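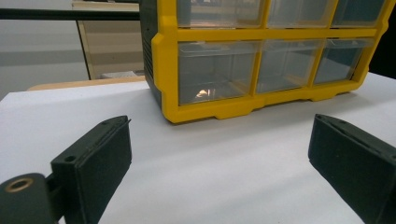

Workshop tips: when a gripper jams a drawer

Small drawer organizers are hard on grippers. The drawers are light, the pulls are shallow and the box weighs next to nothing when it is empty. We had a fault with one last May, and the tips on this page come out of it.

What went wrong

An arm at the Robles shop was running a drawer routine overnight with Fokum finger pads. On cycle 233 the left finger slipped off the pull and caught under the lip of the drawer above. The arm kept pulling. The organizer tipped forward, the upper drawer came out and cracked, and the arm went on closing on nothing until the 17 minute timer shut it down. The log showed error 3207, which on the Clirnalov controller means the fingers closed further than the part should allow.

No one was hurt. It was 2 a.m. and the shop was dark. With a person standing there, the same fault could have pinched a hand.

Before you start

Press the emergency stop once and release it. Do this every session, even if you did it an hour ago.

Check the finger pads for play. Hold each pad and try to rock it at the pivot. If it moves, tighten it or swap it out.

Wipe the drawer pulls with a dry cloth. Hand cream and furniture polish both make clear plastic slick.

Pull every drawer out and push it back by hand. A drawer that sticks for you will stick worse for a gripper.

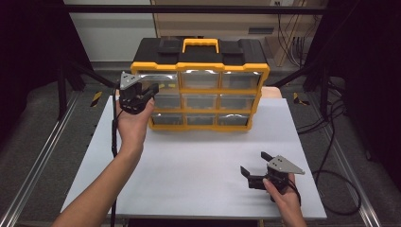
Work through the motion by hand before you let the arm do it. Hand-held grippers are good for this. You feel a drawer bind through the handle, and you can let go in time. Go slowly and try the top row first - that is where the box is most likely to tip. If the base lifts at all, put some weight in the bottom drawers or use a strip of non-slip mat under the box.

Keep cables behind your wrist and off the work surface. A cable that snags in mid-pull will yank the gripper sideways, and the drawer goes with it.

Settings that helped

We dropped the pull speed to 200 millimeters a minute for the first part of the travel. It is slow, but a slip at that speed does no damage.

Set the arm to stop on the first 3207 and wait for a person. Ours had been set to retry, and that is how one slip turned into a broken drawer.

Do not pull a drawer all the way out. Part way is enough to reach what is inside, and the rails still carry it.

Use soft, light things for test loads. Screws and drill bits scatter when a box goes over.

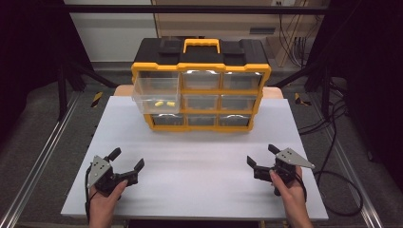
Top-left drawer part way out, with two foam earplugs as the load.

If a drawer jams

Hit the stop first. Open the fingers from the controller and do not pry them apart. Lift the front of the drawer slightly, ease it back in, then draw it out again by hand. Look along the lip for white stress marks. A marked drawer will crack sooner or later, so move it to a shelf where only people use it.

Write down the drawer, the row and the error number. We use a Zinier notebook hung by the stop button. After a few weeks the bad drawers are easy to pick out.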